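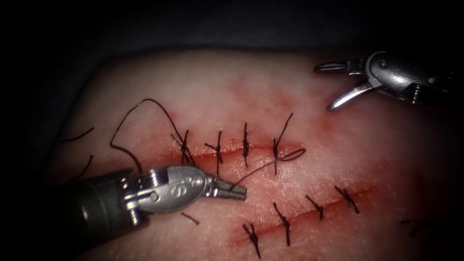

Figure 1. Synthetic tissue pad with two parallel incisions, both closed with interrupted sutures.

Plostden Skills Store and Loan Service
Progress report to the Droltum Fund
Report date: 2025-03-09

1. Purpose of the report

This report covers the second period of the grant. It sets out what has been bought, how the loan service has run, what has been spent against each budget line and where the work is behind the plan. The first period report dealt with the fitting out of the store and is not repeated.

The grant pays for a shared store of practice materials for clinical training. Member sites are teaching clinics and small hospitals in the Plostden area which cannot justify holding their own stock. They borrow boxed kits for a fixed loan period and return them for checking and repacking.

2. Stock

The store now holds 248 boxed kits against a target of 200 for this period. The excess comes from a change in packing. The original plan allowed one large box per course, holding materials for a full group. Sites asked for smaller boxes that could be split between rooms, and the contents were divided accordingly. The total quantity of material is as planned.

Each box carries a printed contents card and a numbered seal. The card lists items by type and minimum quantity. Consumables (thread, dressings, gloves, pads past their useful life) are written off at return and replaced from bulk stock. Instruments are counted back in and any shortfall is charged to the site at cost. Shortfall charges have been small and are shown under other income in the financial table sent separately.

Bulk stock of consumables is held in two locations. The main store has controlled temperature. The overflow room does not, and during July it was too warm for the adhesive dressings, some of which had to be discarded. Dressings are now kept in the main store only and the overflow room is used for empty boxes, instrument trays and paper goods.

3. Suppliers

The contract for practice pads was moved to Sandura at the start of the period. The previous supplier could not hold its delivery dates. Sandura delivers monthly against a standing order of 50 pads, with a call-off option for a further delivery at two weeks' notice. The option has been used twice. Unit cost is slightly higher than before but carriage is included, and the line remains within budget.

One delivery was rejected on inspection because the outer cartons had been crushed. It was replaced without charge. Incoming inspection had not been written down as a procedure before this, and a one-page version is now in use.

4. Booking system

Loans are booked through Joo, the scheduling system bought in the first period. All member sites have accounts. Booking by email has been withdrawn except for urgent requests, and urgent requests are entered in Joo by store staff so that the record is complete.

Joo passed 1,000 recorded loan transactions during the period, counting issues and returns separately. Two faults remain open with the vendor:

The system allows a box to be booked on the day it is due back, leaving no time for checking. Staff block that day by hand.

Reports cannot be split by site and kit type together. The figures have to be exported and sorted in a spreadsheet, a task that takes most of a morning at each month end.

The vendor has accepted the first as a defect and classed the second as a request for new work. We do not propose to pay for the second within this grant.

5. Loans and returns

Demand is uneven. Suturing and wound care kits are borrowed most, followed by cannulation. The catheter care kits have been issued rarely, and two sites told us that they already hold their own. We propose to break up half of these and use the parts elsewhere.

Late return is the main operating difficulty. Most late boxes come back within a few days, but a late box close to an examination period has a direct effect on the next site. A reminder is now sent three days before the due date. It has been running for too short a time to report on — a comparison will be given in the next report.

6. Expenditure

Spending is under budget on staff and over on transport. The underspend reflects a part-time post left vacant for the first ten weeks. The transport overspend follows from the smaller boxes, which need more collections. We request approval to move the unspent staff money to transport. No change to the total grant is sought.

7. Work for the next period

Close the overflow room and return it to the landlord, provided shelving can be added in the main store.
Agree a written policy on late return with member sites.
Complete the stock check of instruments, now half done.
Retender the laundry and waste contract, which ends with the period.

The financial table and the loan records by month have been sent to the Droltum Fund under separate cover.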